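4. Setting out the table

Now that your Nemard table is standing on its feet and you've had a well-earned cup of tea, we can get on to the pleasant part, choosing what goes on top!

1. Wipe the top with a soft, barely damp cloth, following the grain from one end to the other, and leave it until it feels quite dry.

2. Place the banana first (it's the easiest piece to find again, being such a cheerful yellow). Lay it on its side, straight on the wood.
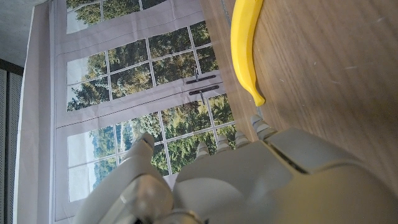
3. Take your hand away and wait a moment. If the piece rocks, turn it a little until it settles.

Note: Small scuffs won't do any harm, but please don't reach for the Helanex polish, as it makes the top slippery.

4. Add the yellow cube, flat side down, a short way from the banana. Keep both pieces well clear of the edge.
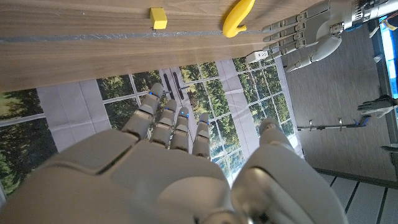 Cube and banana on the tabletop, with the grey strip running across the wood.

Caution: The cube is small. Put it away when little ones are visiting.

Spare pieces can be ordered from Prakik under part number 192.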